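Questions and Answers for Staff: The Table Clearing Robots at Faltby

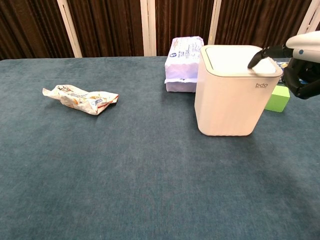 GENERAL

What are the robots being brought in to do?

Clear tables. In the break areas and the visitor lounge at Faltby, people leave wrappers, tissue packs, cups and other small things on the tables all day. The robot's job is to sort what is trash from what is somebody's property, put the trash in a bin, and leave the rest alone or move it to the back of the table. It works at the tabletop only. Floors, restrooms, windows and the kitchen stay with the cleaning crew.

Why are the bins on the tables so small?

The robot works with a small lidded bin that sits on the table within its reach. Full-size floor bins are still where they were, and you should keep using them. The tabletop bins are emptied into the floor bins by the crew at the end of each round.

How many robots are there?

Three. Two work the break areas and one works the visitor lounge. They are on the Jurkeven contract, so the machines belong to Jurkeven and the company pays for them monthly. Nothing has been bought outright.

When did this start?

The first robot began working in October, on the second shift only. The other two came on line after that. This page answers what has been asked at the shift meetings since then. Last updated Tuesday, November 28, 2023.

Is this happening at the other sites?

Prenmont is getting one robot next year if the results at Faltby hold up. There is no plan for Carroll, where the break room is too narrow for the arm to work with people seated on both sides.

JOBS AND HOURS

Is anyone losing their job?

No one on the cleaning crew is being laid off because of the robots. There are 13 people on the crew and there will be 13 after the changeover. That commitment is in writing through the end of the current labor agreement. After that, staffing will be bargained the same way it always has been. We can't promise anything past that date and would not want you to read this answer as if we had.

Will hours be cut?

Scheduled hours stay the same. Overtime will probably go down on second shift. A good part of the second shift overtime came from having to redo the break areas after the late meal period, and the robots are now doing much of that. If you have been counting on that overtime, talk to your lead. There are open hours on the loading dock side and in the training rooms, and crew members get first pick of those before they are posted to anyone else.

Who is affected the most?

The people who had break area rounds as their main assignment. Those rounds used to be four per shift and are now two. The time goes to the restrooms, the entry floors and the new robot attendant role.

What is the robot attendant role?

Each shift has one attendant. The attendant starts the robots, empties the tabletop bins, wipes the hands and wrists of the machines, answers stops, and writes up anything unusual in the log. It is a crew position and only crew members can bid on it. It rotates every two weeks unless the crew on that shift agrees to something else.

Does the attendant get paid more?

Yes. There is an hourly differential for any shift worked as attendant, including half shifts. The amount is on the rate sheet posted by the time clock. If you fill in for the attendant for more than one hour, you get the differential for that time. Mark it on your time card. Payroll will not know unless you mark it.

Do I have to be the attendant?

No. You can take yourself out of the rotation by telling your lead. It does not count against you, and you can put yourself back in later.

What if I don't like computers?

The attendant screen has a start button, a stop button and a list of messages in plain words. Several people on the crew who had the same worry are now trained. You will not be asked to program anything.

TRAINING

How long does the training take?

Two sessions on paid time. The first is in the training room with a practice table and one robot. The second is on the floor with a trained attendant next to you. You sign the sheet when you feel ready. If you want a third session, ask for it.

What is on the practice table?

A carpeted table, a small bin and a mix of everyday things. You may get a twisted snack wrapper, a plastic-wrapped soft pack, or a block of foam. Some items are easy for the robot and some are not. Wrappers that have been crumpled and flattened are harder than you might think, as they lie close to the table and the fingers have to come in low. The point of the session is for you to see what a normal pick looks like, so that you will recognize one that is going wrong.

Can I train on first shift if I work second?

Yes. Ask your lead to set it up. Your travel time is not paid but the full session is, even if it ends early.

Is there a test?

There is no written test. You have to show that you can stop the robot with the button on the screen and with the red button on the stand, clear an item from the hand, and restart it.

WORKING NEAR THE ROBOTS

Is it safe to sit at a table while the robot is working on it?

The robot is set to pause when a person comes within reach of the arm, and it moves slowly at all times. Even so, we ask that people pick a different table until it is finished. If every table is taken, tell the attendant and the robot will be paused for the meal period.

What do I do if it has hold of something of mine?

Press the red button on the stand. Wait for the light to go solid. Then call the attendant, who will open the hand. Please don't pull the item out yourself. The finger joints can pinch, and pulling can put the hand out of adjustment, which takes it out of service for the rest of the shift.

Why does it sometimes hold a finger over the bin lid and wait?

It is checking where the lid is before it pushes or lifts. If the bin has been moved or turned, this takes longer. Leave it alone for a minute. If it is still waiting after that, the attendant should look at the message list. Most of the time the fix is to set the bin square to the table again.

Can I move the bin?

Please leave it where it is during a round. Between rounds it makes no difference.

Will it throw away my things?

It can make mistakes. From the start of the October trial through the last log review, the robots handled 1086 items, and 2 of those were personal property that went in a bin by mistake. Both were found and returned. When the robot is unsure about something, it is set to leave it on the table, and the crew decides. Unopened packages, anything with a strap, phones, keys and glasses should always be left in place. If you have lost something, check with the attendant before the end of the shift, while the tabletop bin contents can still be gone through.

Are full packs of wipes or tissues treated as trash?

No. Packs of this kind are supposed to stay on the table whether or not they have been opened. An empty one is cleared by the crew on their round. If you see a robot try to bin a full pack, report it so that it goes in the log.

What about food?

The robots do not handle open food or anything with liquid in it. Cups with liquid are left for the crew. Please empty yours in the sink as before. Having the robots here does not change the rule about cleaning up after yourself.

CAMERAS AND RECORDS

Does the robot record us?

The robots have cameras because they need to see the table. Pictures of the tabletop are kept for 30 days so that mistakes can be looked into, and then they are deleted. There is no microphone in use.

Can the pictures be used for discipline?

No. The agreement says the pictures may be used to fix problems with the robots and to find lost property. They may not be used for attendance, break times or discipline. If a supervisor brings up something that could only have come from a robot camera, tell your steward.

Who can look at them?

The facilities office and the Jurkeven service desk. Each time someone opens the pictures it is noted, and your steward can ask to see those notes.

Is the robot's output being compared with ours?

The number of items per round is tracked for the robots. No item counts are kept for crew members, and there is no plan to start. Crew rounds are checked the way they were before, with the room card on the door.

PROBLEMS AND COMPLAINTS

What happens when a robot breaks down?

The attendant puts the cover on it and calls the service desk. The crew goes back to the old rounds for that area until it is fixed. If that means staying late, it is paid as overtime. Leads have been told not to ask people to fit four rounds into the time set aside for two.

What if the new schedule leaves me with heavier work?

Some of you have said that trading table rounds for restrooms is a harder day. That is a fair point, and the assignments on second shift have been changed once already because of it. No one should have restrooms for more than half a shift. If you do, tell your lead and put it in the log book in the supply room.

I have a lifting restriction. The break areas were my light duty. What now?

Your restriction still applies. The attendant role counts as light duty and people with restrictions can stay in it without rotating. The facilities office will go over it with you one on one.

Where do I send a question that isn't on this page?

Give it to your lead, your steward, or the facilities office. Written questions can go in the box next to the time clock, with or without your name. Answers are read at the next shift meeting and added here.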